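Utildale Boards > Family & Memories > My great-aunt and her delivery route

kelemen_kid
Posted April 3, 2026

My great-aunt Heloísa Prado drove the bread van in Pastholm for 32 years and I'm trying to write something for her birthday. She learned to drive on a hill with no handbrake (her brother stuck a brick behind the wheel!) and she had the bakery job two weeks later. She did 13 villages before breakfast, in winter too, and she still gets up at four because she says her feet won't let her sleep in.

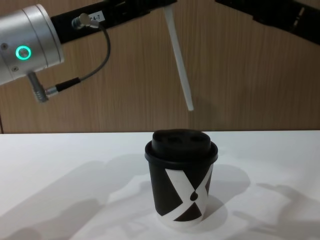
The one everybody in the family tells is the January she got stuck on the Clokia road and gave away the whole load to the people in the other cars. 146 rolls. The owner wanted it out of her wages, and then the customers got wind of it and he dropped the idea pretty fast. Does anyone here have family from around there? I'd love more stories, or even just the name of the bakery, which she swears was different on the sign and on the bags.

marrow_and_peas
My mom grew up near Clokia! She remembers a bread lady who honked twice at the bottom of the lane and once at the top. Would that be her? Mom says the van was green.

kelemen_kid
Twice and once, yes!! She still does that when she pulls up at our house. The van was cream though, I'm pretty sure.

oldgravel
It was green. We were the last stop but one and I waited at the gate for that thing every Saturday. Also, sorry, but the story about the rolls was the driver before her. My father was in one of the cars. It was a man with a mustache.

kelemen_kid
Well, I'm not telling her that on her birthday, lol. I called her just now and asked about the van. She says it was green first and then they repainted it cream when the bakery changed hands, so you and Mrs. Marrow are both off the hook. On the rolls she says, and I quote, "tell him his father had four of them and never said thank you."

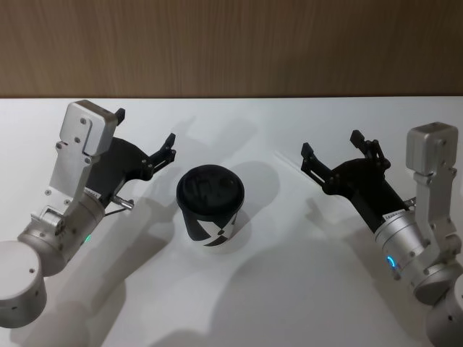 Two arms and a coffee cup with a black lid.

oldgravel
Four does sound like my father. I still say mustache.

marrow_and_peas
Couldn't it have happened twice? That road gets snowed in every few years. Mom wants to know if she remembers a brown dog that used to chase the van as far as the chapel.

kelemen_kid
She remembers the dog! She used to throw him the heel of a loaf so he'd quit. I'm going over on Sunday and I'll ask about the mustache guy then. oldgravel, if you have any idea what it said on the bags, please post it, she's getting quite worked up about it.

oldgravel
Kelemen's on the bags. Couldn't tell you about the sign.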